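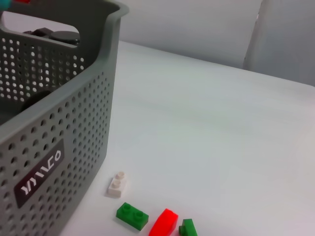

Figure 7.1 A perforated plastic basket on a white table, with a few dark objects inside.

Chapter 7
Containers and the Promise of Order

Most advice about tidying begins with a purchase. Buy a set of baskets, the advice goes, and the room will sort itself out. The claim is repeated so often that it is seldom tested, and the people who repeat it are frequently the people who sell baskets. This chapter takes the claim apart. It asks what a container does for the things inside it, what it does for the person looking for them, and how much of the improvement would have come anyway from an afternoon spent throwing things out.

Take the basket in Figure 7.1. It has a rounded rim, a handle cutout, walls full of small round holes, and a label panel on the front. It is a familiar household type, and each of those features is commonly offered as a reason to buy. We should be slow to accept them on those terms.

Start with the holes. Catalogs like to say that a perforated wall lets you see what you have. Look at the figure again and try it. Through the wall you can tell that something dark and rounded is in there. You can't tell what it is. The objects nearer the opening are easier to make out, but you are seeing those over the rim, and an open box with solid walls would show them just as well. Holes do let air through, and that matters for damp towels or onions. For a drawerful of hardware it matters very little. When a feature is useful for one kind of load, sellers tend to speak as if it were useful for all of them, and the student of household work should get into the habit of asking: useful for what?

The label panel raises a different problem. On many baskets the panel carries the maker's lettering, and it sits exactly where a householder would want to write "cables" or "bath." A name on the front of a container tells you who made it or sold it. It tells you nothing about the contents. Owners often leave the panel as it came and rely on memory, and memory does fine while there are three baskets on the shelf. It does badly at a dozen.

What the Parnitz diary found

The strongest case for containers usually rests on stories told by satisfied owners. Such stories deserve a hearing, but they have an obvious weakness. A person who has just spent a weekend and a fair amount of money on a closet wants to believe that it worked.

The Parnitz household diary, which we will use throughout this chapter, tried to get past this. It followed 34 households from November into spring. Each was given the same baskets, the Olivow medium size, and asked to write down every search for a small item that lasted longer than a minute. Over the whole period the diaries recorded 620 such searches. In 66 of them the missing item was finally found in a basket that the searcher had already looked through once.

That last figure is worth stopping on. In those cases the basket had been opened, looked into, and put back, and the thing was inside it all along. Deep containers hide their lower layer. The top few objects are visible, the rest must be dug for, and people in a hurry don't dig. We can't say from the diary alone that shelves or shallow trays would have done better, as no household was given them. The diary also depends on people writing things down while annoyed, and some searches must have gone unrecorded. Its authors admit both points. Readers who want to use it as proof against baskets should be as careful as those who want to use it as proof in favor.

Sorting and putting away

Much of the confusion on this subject comes from treating two jobs as one. Sorting means deciding which things belong together. Putting away means getting them off the table. A basket makes the second job very quick, and a cleared table looks like progress. The first job may not have been done at all. A mixed basket is still a pile, with walls around it.

In Section 7.2 we set out the Jadari method, which sorts by the task a thing is used for, and compare it with the older practice of sorting by material or size. Neither comes out as well as its supporters claim. Section 7.3 deals with depth, lids, and stacking. Section 7.4 turns to cost, including the cost of the shelf space a container takes up when it is half full.

Before you read on

Choose one container at home that has not been emptied for at least a month. Without opening it, write a list of what you believe it holds. Then tip it out on a table and compare. Keep both lists, and mark the items you would not have missed. You will need them for the exercise at the end of Section 7.2.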